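Desk Week, Part 3: The Snack and Everything Corner

So I finally got to the desk! If you've been following along you know I started in the kitchen in February, skipped the closet entirely (don't ask) and have been putting this one off because the desk is where everything in my apartment ends up. I work there, I game there, I eat there, and I dry my hair there more often than I'd like to admit.

My rule for the whole project is simple – nothing gets bought until everything has been picked up once. I broke it for the kitchen and ended up with 2 Pralleo drawer trays that don't fit any drawer I own, so this time I'm being strict. The little notebook where I list what stays and what goes is up to item 1388, and I wish I were kidding.

A few things I've decided so far. The rope basket stays, I love it, but it's going to hold skin care and hair stuff only. Chargers are moving to the hooks I got at the Durader store in Brisport, and that means one less cable across the spot where my elbow goes. The headset gets a proper stand as soon as I find one that doesn't squash the cat ears. And snacks! Snacks are allowed to stay at the desk, standing up in something narrow so I can grab one packet without knocking over the lotion.

Only one picture for this part, with the rest of the desk coming once the cabinet is sorted too. Snack packets up front, a blue towel over the monitor, the pink headset hanging on its corner, and my phone and glasses down on the desk with the lotion.
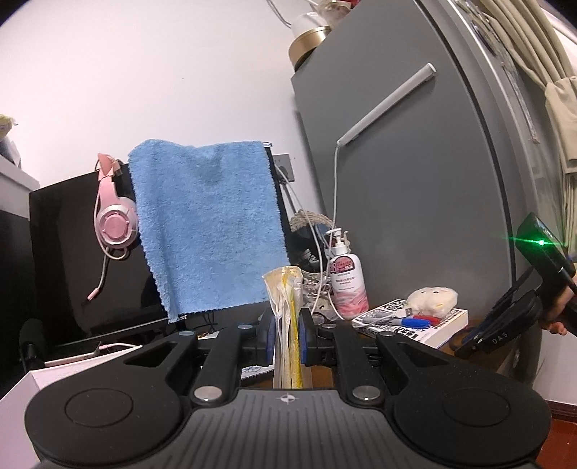

Shalini Tyagi wrote in to say that she keeps her snacks in an old pencil cup, refills it every morning from the kitchen and stops when it's empty, and that for the cables she'd stick the hooks under the back edge of the desk so they never touch the top at all.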